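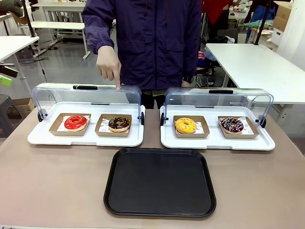

How to Put On a Chamber Concert in a Borrowed Church

September 19, 2018 | By the Garham Recital Series

Search this site... Go

We have presented small concerts in churches for several seasons, mostly string quartets and piano trios, with the odd choir. Other groups write to us asking how we set one up, so the steps are written out below in the order we do them. They assume a single evening concert, a professional or semi-professional ensemble, and a building you don't own.

Step 1. Visit the building at concert time

Go at the hour you plan to hold the concert. Look at the parking lot, the street lighting, and whatever else is going on nearby. Clap your hands in the middle of the nave and again at the back wall. A long echo is fine for a choir and hard on a piano trio.

Ask the church office these things before you leave:
- When is the earliest you can get in, and when must you be out?
- Can the front pews or chairs be moved, and who moves them back?
- Does the heating make noise, and can it be turned off for the performance?
- Are bells on a timer?
- Is there a ramp, and does the door beside it unlock from outside?
- Is there a room where musicians can leave cases and coats?

The bells question is the one people skip. At the Moulin chapel ours rang through the slow movement of a Haydn quartet.

Step 2. Get the agreement in writing

A one-page letter is enough. It should give the date, the hours of access, the fee or donation, who holds the insurance, and who locks up. If the church wants a share of ticket sales, write down whether that is before or after expenses. Most churches will ask for a certificate of insurance naming them. Your insurer can usually issue one in a few days, but ask early.

Step 3. Count the seats yourself

The number on the website is often the number of people who could squeeze in for a funeral. Sit in the side aisles and see what you can see. Our usual church, on Warkia Street, is listed at 260. With the pillars and the space the piano takes up, we sell 190 and stop.

Step 4. Settle the program with the players

Ask for the full program in writing, with composers, movement titles, and timings. Add the timings up. Two halves of 35 to 40 minutes make a comfortable evening. If the program runs over an hour without a natural break, consider doing it straight through with no intermission.

If any of the music is still under copyright, find out whether the church holds a performance license that covers ticketed events. Many church licenses cover worship only.

Step 5. Book the piano and the tuner together

Skip this if you have no piano. Otherwise find out when the instrument was last tuned, and have the pianist try it at least a month ahead. If it won't do, you'll need to rent one, and the movers will want to know about steps and door widths.

Book the tuner for the afternoon of the concert, after the piano is in its final place. Heat the church first to the temperature it will be at that evening. The tuner needs quiet for an hour and a half or so -- that means no chairs being dragged and no rehearsal in the next room.

Step 6. Set ticket prices and start selling

Work out your costs first: players, building, tuner, printing, insurance, licenses. Divide by two thirds of your seats, not all of them. We have one full price and a student price, and children under 12 come in free. Every extra category slows down the line at the door.

Put tickets on sale eight weeks out. For our concert last March with the Urketti Quartet, 61 tickets sold in the final two days, so don't panic over a slow start. Hold back a few seats near the back for latecomers.

Step 7. Publicize it

Send the listing to the local paper, the library, the public radio calendar, and the church's own bulletin. Each has a different deadline, and the bulletin is usually the earliest. Put the following on every poster: who is playing, what they are playing, the date and time, the street address, the price, and how to buy.

Ask neighboring music teachers if they would mention it to students. It's worth a phone call.

Step 8. Print the program

Keep it to a folded sheet. List the movements so that people know when to clap. Have the players check the proof, including the spelling of their own names. Print fewer than one per seat -- couples share.

Step 9. Run the day

A schedule that has worked for a 7:30 start:

12:30 Building open, heating on
1:00 Move furniture, place piano
2:00 Tuner
4:00 Players rehearse
6:00 Players stop, check stage lighting, put out programs
6:15 Cash box and ticket list at the door
6:50 Doors open
7:33 Start

We always begin 3 minutes late. Someone at the back gives the players a nod once the line has cleared, and the outer doors are shut quietly. Latecomers wait for the first break between pieces.

For music stands, bring your own clip-on lights and spare batteries. Church lighting tends to fall on the altar and leave the players in shadow.

Step 10. Intermission

Allow 20 minutes. Set refreshments well away from the instruments and in a spot where a line won't block the restrooms. Check with the church whether food and drink are permitted in the sanctuary or only in the hall. Ring a small handbell at 15 minutes.

Step 11. Afterward

Pay the players that night if you can. Put the furniture back according to the pictures you took on arrival, check the pews for gloves and phones, and turn the heating down. Send the church office a short note the next day with the attendance and anything that was broken or left behind.

Sign up for our newsletter to get concert dates by email. Enter your email address. You can unsubscribe at any time.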